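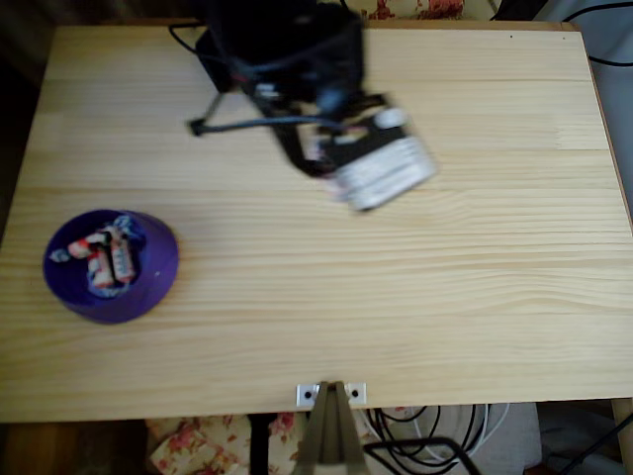

I've had the Jevard arm kit from Burkivel for 24 days now, long enough to say something useful about it. I paid 557 dollars with shipping. There is a cheaper version without the gripper, but then you have to find a gripper yourself, and I didn't want a second project before the first one was running.

Assembly took me two evenings. The printed guide is fine up to the wrist and then gets thin. Steps 5 and 7 both tell you to route the same cable, and the drawings don't agree. I followed the second one and had no trouble. If you build yours, leave more slack at the elbow than the guide shows. I had to open mine up again.

The software is called Jindeo and it's the weakest part of the package. It installed without a fuss on my older laptop, but the first calibration quit halfway and gave me a number with no explanation. Running it again from the start fixed it. Saving a position is easy enough. Naming it, or finding it again a week later, is not. I keep a list on paper.

Most of my testing so far has been wrapped candy in a purple bowl on the pine table. Candy is cheap, it doesn't matter if you drop it, and the wrappers make it harder to grab than a block. The arm does well when a piece is standing up or sitting on top of the pile. When one is down flat against the side of the bowl, the fingers tend to push it along until it slips out from under them. Slowing the last bit of the approach helped more than changing the grip force did.

It's quick at full speed, quicker than I need. I run it at half for anything inside the bowl and only turn it up for the empty moves in between.

Before this I looked hard at the Trnka kit. It has better documentation and a nicer case, but the reach is shorter and spare parts ship separately from the warranty, so you pay postage either way. For a table this size I wanted the reach.

Would I buy the Jevard again? Yes, at this price – though I'd wait for the next Jindeo update if you've never set up an arm before. Burkivel's support page says one is coming in June. I'll try the same bowl again after that and post the results.

7 comments
24 shares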